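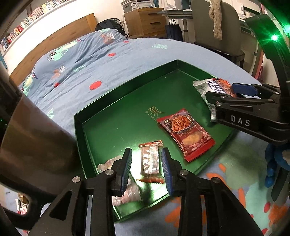
Snack Time > Food Facts for Kids > Why Do Snacks Come in Wrappers?

Why Do Snacks Come in Wrappers?

Have you ever stood in the kitchen, tummy rumbling, tugging at a packet that simply would not open? Me too, more often than I'd like to say! Those crinkly wrappers can be very stubborn, but they are doing a clever job, so let's have a good look at what they get up to.

Keeping the air out

Leave a cracker on a plate overnight and try it at breakfast. It will probably be soft and a bit sad. Air has tiny drops of water in it, far too small to see, and dry food soaks them up like a sponge. A sealed wrapper keeps that damp air away, and the crunch stays in.

What about the zigzag edge?

Lots of packets have a jagged edge, like a row of little teeth. Each point gives you a good place to start a tear (try a packet with a straight edge and you'll soon feel the difference). The wrinkly ends on narrow packets are where a machine has pressed the two sides together, often with heat, so that they stick.

Shiny on the inside

Turn an empty crisp packet inside out and you may find it's silver! That is usually a very, very thin layer of metal on top of plastic. It helps keep out light as well as air, and light can make oily foods taste stale.

Try it at home

Put 3 plain crackers in different places: one on a plate, one in a paper bag and one in a tub with a tight lid. Wait 2 days, then snap each one and listen. Which is the loudest?

Comments

Tamuno: We did this in class and the plate one just bent!!

Clondico: My daughter wants to know if biscuits work too. We're testing it this weekend.

Zalorent: please do one about tins next

Contact us | © 2026 Dristitz | Back to top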